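13 fev. 2020
Por Redação Bukiteo

Destralhar antes do verão (sim, já!)

Eu sei, estamos em fevereiro e ninguém quer ouvir falar de junho. Mas foi num fim de semana de chuva como o último que resolvi finalmente atacar o quarto, e saí de lá com 13 sacos cheios e as costas feitas num oito. Valeu a pena - e como várias leitoras me perguntaram por onde começar, cá vai o que funcionou comigo.

Primeiro, as coisas com valor sentimental. Toda a gente diz para as deixar para o fim, eu faço ao contrário, que ao fim do dia já não tenho paciência e guardo tudo outra vez. Peluches, postais, bilhetes de concertos... uma caixa só, e quando a caixa enche, acabou!
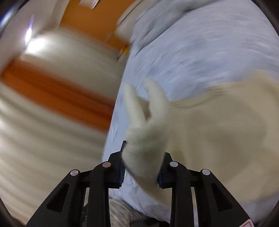

O peluche branco fica.

Depois vêm as malhas. Gosto de pôr tudo em cima da cama, por montes, e só depois decidir. O que tem borboto leva uma segunda oportunidade, o que pica vai embora (a vida é curta para lã que pica). As camisolas dobram-se sempre, nunca em cabides, que ficam com aqueles bicos horríveis nos ombros. E nada de guardar roupa suja até ao outono, as traças agradecem e vocês não.

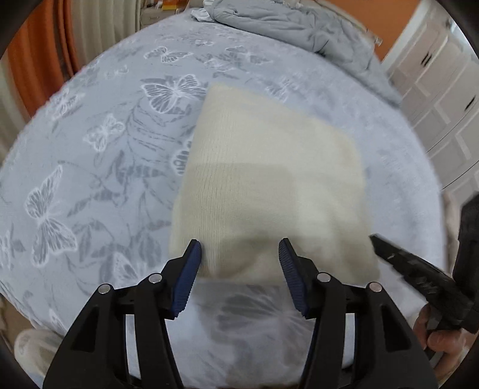
Para onde vai o que sai

A loja Culura aceita roupa em bom estado às quintas à tarde, até 8 peças por pessoa. O que não servir para lá pode seguir para a feira de trocas da Bukiteo, em junho, no pátio do costume. A banca custa 50 cêntimos (não é gralha!) e no ano passado passaram por lá cerca de 300 pessoas, por isso marquem cedo.

Livros e loiça também são bem-vindos, móveis grandes é que não - ainda tenho pesadelos com o roupeiro do ano passado. Se tiverem truques para as gavetas das meias, escrevam-me, que a minha continua uma vergonha.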